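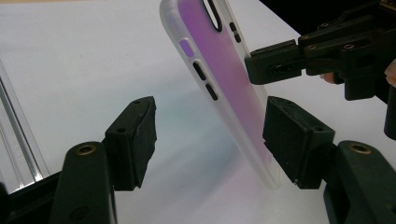 Two hands for one phone case: Drununham group reports on hand-held gripper teaching

A research group at Drununham has published the results of a project in which robots learn to handle small, smooth objects from people who never touch a robot during the teaching. The demonstrators work at a table with a gripper in each hand, and the movements recorded from the two tools are later used to train a pair of robot arms.

The method is called Jekance. It was developed by Radka Stan and Manaia McPhee, and the first results were presented in December at the group's open afternoon. The paper describes 4,000 demonstrations, all made with hand-held tools and with everyday goods such as phone cases, spectacle boxes and small bottles.

The phone case received the most attention in the paper, and there is a good reason for it. A case is light and has almost no flat side where two fingers can rest safely. If it is gripped too high, it turns in the fingers. If it is gripped too strongly, a soft rim bends and the case jumps out. A person solves this by passing the case from one hand to the other until the hold feels right, and the researchers wanted the robot to learn this passing as well.

"In our earlier work we recorded only the picking up," said Stan. "Then the robot picked up the case nicely and did not know what to do with it. The interesting part was always between the two hands, and we had left it out."

In the new recordings, one gripper holds the case by its side while the other comes near with open jaws. Each tool has its own camera close to the jaws, so the same handover is seen from two places. The learning program, named Mägi by the group, receives both views together with the opening width of each gripper. It has to predict the next small movement of both arms at once.

According to McPhee, the most difficult decision was when the first gripper should let go. In an early version the program released the case as soon as the second pair of jaws began to close. It was then dropped in many of the trials. The present version waits for a short period in which both grippers hold the object, and during this period neither arm is allowed to move far. The group calls this the shared hold.

The tests were made on a two-armed robot which had not been used in the teaching. The program was tried 60 times with phone cases, and after every 5 attempts the cases on the table were changed. Some of the shapes and colours did not appear in the training material. The handover was completed in most of the attempts, and the remaining failures were mainly of two kinds: the second gripper closed on the edge of the camera opening, or the case slowly rotated while it was held by one corner.

Murray Fairweather, who was responsible for the tests, thinks that the second problem cannot be solved with cameras only. "When the case starts to turn, the fingers themselves often hide it," he said. "A person feels this in the skin long before it can be seen. Our robot has to guess." He would like to add a simple force sensor to the fingertips next year, but the budget for this is not yet decided.

The authors also looked at how much the demonstrators differ from each other. New demonstrators tended to move quickly and correct themselves often, and those with more practice moved slowly and made long pauses before closing the jaws. It was expected that the slow recordings would give the better robot. In fact the mixture worked best, and a program trained only on the experienced people did badly when the case was lying in an unusual position. The paper suggests that the corrections made by beginners are useful, as they show how to come back from a small mistake.

Keith Pirihi, a technician in the neighbouring packaging laboratory, has already asked to try the method. His laboratory uses a machine from Govus that places goods in boxes, and at present each new product requires a new program written by hand. He is careful in his expectations. A handover on a quiet table is one thing, he said, and a line with goods coming all day is another.

The recordings will be made available to other universities after the faces and voices have been removed. Saskia Dunstan is preparing the descriptions of the tools, including the drawings of the fingertips, so that other groups can build them in an ordinary workshop. The next series of demonstrations will deal with closing lids and with putting a phone into its case. For the second task the group is still looking for demonstrators, and both left-handed and right-handed people may apply at the laboratory office.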